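Password Reuse and Rate Limiting on a Small Web Login Service

Project report, Clatuvine group
July 21, 2025

1. Aim

The project measured how well a small login service resists credential stuffing, where an attacker tries username and password pairs leaked from one site against another. The service under test, Nelomora, is a sign-in page with a database behind it, written for the previous term's coursework. No real accounts were used at any stage.

2. Set-up

Nelomora ran on one virtual machine and the attacking script, Ternesitz, on a second, both on a closed network. We generated 4000 test accounts. Of these, 800 were given passwords that also appeared in the attack list, to stand for users who repeat a password across sites. The attack list held 3000 pairs, and the remainder did not match any account. Passwords were stored as salted hashes.

Three configurations were tested: no limit on attempts, a limit per network address, and a limit per address combined with a limit per account. Ternesitz could send its requests from one address or spread them over nine.

3. Results

With no limit, every reused password was found in a single run. The server log recorded the attempts but raised no alert.

The limit per address stopped the run from a single address early on. When the requests were spread over nine addresses, the attack slowed down but still finished overnight. Adding the limit per account made little further difference, as each account was tried only once and the counter never reached its threshold. This weakness is described in most textbooks, and we should have planned for it in February when the tests were designed.

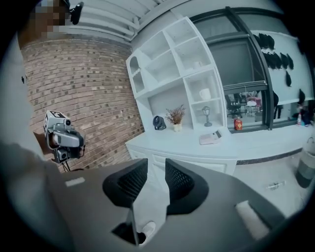
A second set of runs added a one-time code after the password. Ternesitz could still learn which passwords were correct, because Nelomora showed the code page only after a valid password. We changed the service to show the code page in every case, and the two outcomes then looked the same to the script. Response times were not compared and may still differ.

4. Limitations

The attack list was short and the address pool small. Password resets were left out, as was the account recovery page. Both should be tested before the code is used again.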